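Packaging and Shelf Choice in Small Grocery Stores
Course project report, Packaging and Consumer Habits
Yupin Suwannarat and Julián Nieto

1. Background

Most shoppers spend only a few seconds in front of a shelf before picking something up. We wanted to know what people in our area look at first on a boxed food product: the color, the brand name, the price tag or the small print. Earlier student projects in our department looked at large supermarkets. We chose two small stores, one in Holside and one in Sastport, where the aisles are narrow and most boxes are stacked two deep.

2. Method

We stood near the dry goods aisle in each store during the late afternoon, between 4 and 6 p.m., in January. Shoppers who had just put a boxed product in their basket were asked four short questions. We wrote the answers on paper forms and typed them up the same evening. In total we spoke to 607 people. Another 34 forms were left out of the results, mostly where the shopper had to leave before the last question.

We also kept a list of the boxes on the shelves, with the main color, the size of the brand name compared with the front panel, and whether the side panel could be read at arm's length. Julián did the list for Holside and Yupin did Sastport. We then swapped and checked 20 entries each. We disagreed on the main color for a few boxes with patterned fronts, and these were marked "mixed."

3. What we recorded on the boxes

Plain strong colors with the brand name in a simple light panel were easy to sort. Side panels gave us the most trouble. The print is small, often in a color close to the background, and it gets harder to read once the box is turned.
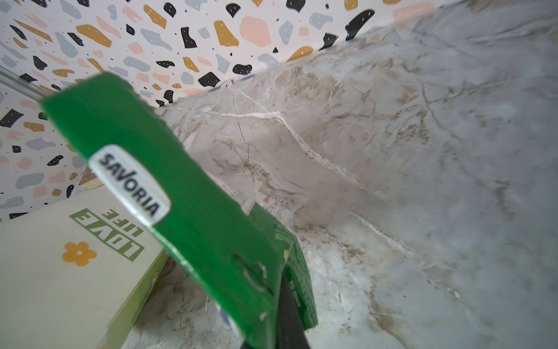 4. Results

Color was the most common first answer in both stores. Brand name came second in Holside, but in Sastport it was behind price. We think this has to do with the shelf tags, which are bigger in Sastport and stick out from the edge.

Very few people said they read the side panel before choosing. Several told us they read it at home, or only when buying for someone with an allergy. Older shoppers mentioned print size more often than younger ones.

5. Problems

Asking people what they noticed is a weak test, as they may not remember. Two stores is also a small sample, and we had no evening or morning visits. We had planned a third store in Vururcombe but did not get permission in time.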